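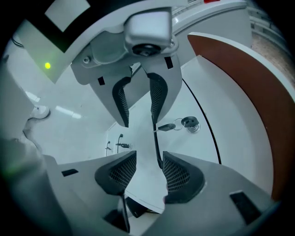 *Two grippers with grey fingers and dark grip pads, tip to tip.*

# Equipment Planning Coordinator (part-time, fixed term)

Jindari is looking for a person who can help us to buy the right things at the right time. We build and use grippers, both the kind that is fixed on a robot and the kind that is held in the hand. Until now every team made its own orders, and in June we found out that two teams had ordered the same spare fingers from two different suppliers. We would like to stop this before the next budget year.

The position is 18 hours per week. You choose the days together with Anoma Akanda, who leads the workshop and will be your manager.

## What you will do

- Make one list of all grippers, camera modules, cables and grip pads that we own, and keep it correct.
- Ask suppliers for quotes and compare them, including freight and customs.
- Write the equipment plan for the next year with Kavinda Wickramasinghe from finance.
- Decide with the teams which wearing parts should be on the shelf. Grip pads are the biggest question at the moment.
- Prepare the comparison between the Fledora gripper and our own design, so that we can decide if we continue to make bodies in-house.

Single purchases up to $4000 you can approve yourself after the first month. For anything higher you need a signature from Kavinda.

## What we ask from you

You have done purchasing or planning before, in a lab, a factory, a school workshop or some similar place. You are comfortable with spreadsheets. You don't need to be an engineer, but you should be willing to hold a part in your hand and ask what it is for – the names in our old orders are not always helpful. Our stock file has 251 lines and many of them say only "bracket, new".

Good written English is needed. It doesn't have to be perfect. For many of us it is the second or third language.

Experience with leasing contracts would be a plus, and so would a driver's licence.

## How to apply

Send your résumé and one page about a purchase you planned, also if it went badly. Please write job number 1821 in the subject line and address it to Afroza Debnath. Applications close on 3 Jul 2021.

Interviews are by video, with Anoma and Åsmund Amundsen. After that we invite two or three people to visit the workshop for a paid half day. Travel costs are paid back when you give us the receipts.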